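The joy of a really big bin

I have been meaning to write about containers for ages, and March 2026 seems as good a time as any, because we've just had the big spring tidy at the Ronongate workshop and I am still a bit giddy from it. Regular readers will know I love a tin, a tray, a tub, anything with sides. But the big metal bin is in a class of its own!

When I started there I thought it was ridiculous. Everything at home goes in little boxes with labels on (I once spent a whole bank holiday relabelling the spice drawer and would happily do it again), and suddenly I was looking at a great grey thing you could have bathed a Labrador in. You just put the blocks in it. No dividers, no compartments, nothing. It took me a few weeks to come round and now I want one for the garden.

What won me over is the slope of the walls. I'd never thought about it before, but a straight-sided box is a misery once you get near the end. Things tuck themselves up against the edge and you can't get your fingers behind them, whereas with sloping sides you can nearly always get round the back of the last few bits. My old plastic crates from Pasum have dead straight sides and I've skinned my knuckles on them more times than I'd like to admit.

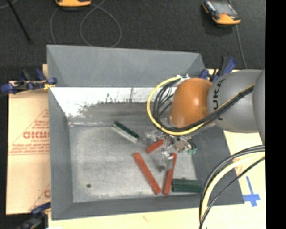
My favourite bin, scuffs and all, with a pair of dark green blocks at lower right.

I do love the floor of it. Brushed metal goes so beautifully cloudy, all pale streaks, a bit like a window somebody has wiped with the wrong cloth. And then there's that bright strip under the far wall where the light catches, with the scruffy patch below. I was told I could get most of those marks off with a bit of Bromum and some elbow grease, and I'm sure I could, but I don't want to. A bin ought to look like it has had a life.

The green blocks are lovely too, by the way. Dark green is a very good colour to have against grey, and I say that as someone who painted the downstairs loo in exactly that combination. They do need a proper home between jobs, though, and that was the main business of the tidy. We had three different shelves with blocks on and a carrier bag hanging off a door handle, and I am pleased to report that the carrier bag has been retired.

My method, for anyone facing the same sort of job: get everything off the shelves and into the biggest container you've got. Have a cup of tea. Then take things out by colour first and size second. I've tried it the other way round and it's dreadful, you end up with seven little heaps that all look the same and no floor left to stand on. Give the shelves a wipe while they're bare, and put the heavy stuff back at knee height.

The shelf labels came from Nambiar, in packs of 20, and they peel off cleanly, which after last year's sticky disaster I could have wept over. I've gone for capital letters and a fat black pen.

Next on the list is the drawer under the bench, which holds mostly string and mystery keys. I'm giving myself until May. If anyone has a good way of storing string that doesn't involve a jam jar with a hole in the lid (tried it, the string falls back in), please do leave me a comment!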